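November, wellness notebook, workshop side

Started 7:40 am. Kettle on, phone in the drawer until the first break. Slept all right, woke once. Blood pressure before coffee was lower than last week's average, after two readings that I threw out for talking through them.

Carried over from the last entry: the magnesium balm is still separating. Batch 13 had a greasy layer at the top by morning and batch 14 did the same, only slower. Both were poured at the temperature on the old Hafstein sheet. Védís Lykkegaard thinks the brine is going in too quickly and the stick blender is hiding it. She wants it added in a thread, by hand, with the oils and brine within a couple of degrees of each other. Will try that on the next one and leave the beeswax alone, so we only change one thing.

Skin notes on batch 14: stings behind the knees, fine on the calves. No redness on me. Védís had a pink patch on the inside of her wrist that was gone by lunch. Put that on the batch card. Not giving any of this to the Cleltholm group until we've both had a clear fortnight.

Sleep trial, day 21. The routine as it stands: lights down after supper, legs up the wall, balm, paper book, no screens in the bedroom. Missed 3 nights in total, all of them when I was driving back late. The Tronon tracker says my deep sleep has gone up, but it also says I was asleep while I was washing the roasting tin, so I'm keeping the handwritten log as the main record. By that log I'm falling asleep sooner and waking at the same hour as before.
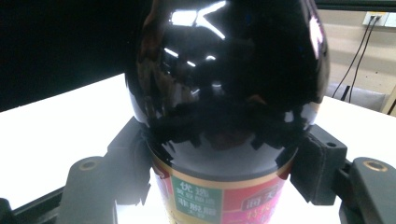 Dark glass bottle, red and green label.

Amber jars for the balm are on back order from Makeden. The clear ones will do for test batches if they stay in the cupboard. Need lids as well, the wide ones, and another pack of pH strips. Check whether the strips in the blue tin are past date before using them again.

Doctor's appointment moved to the afternoon. Questions to take in: whether the iron tablets can go to every second day, whether to retest before or after the holidays, and whether magnesium on the skin is worth mentioning at all. I'll mention it. Bring the log and the batch cards.

2:15 pm. Walked to the creek and back at an easy pace. Left hip tight on the way up, better on the flat. Did the hip stretches on the workshop floor afterwards and wrote the hold times on the whiteboard, beside Védís's programme for her shoulder. Please don't wipe that side.

To do next session: weigh the brine again on the small scale, colour-code the batch cards, hand-mix batch 15 with Védís timing the pour, wash the grey towels. Move the drying rack away from the heater.

Packed up at 4.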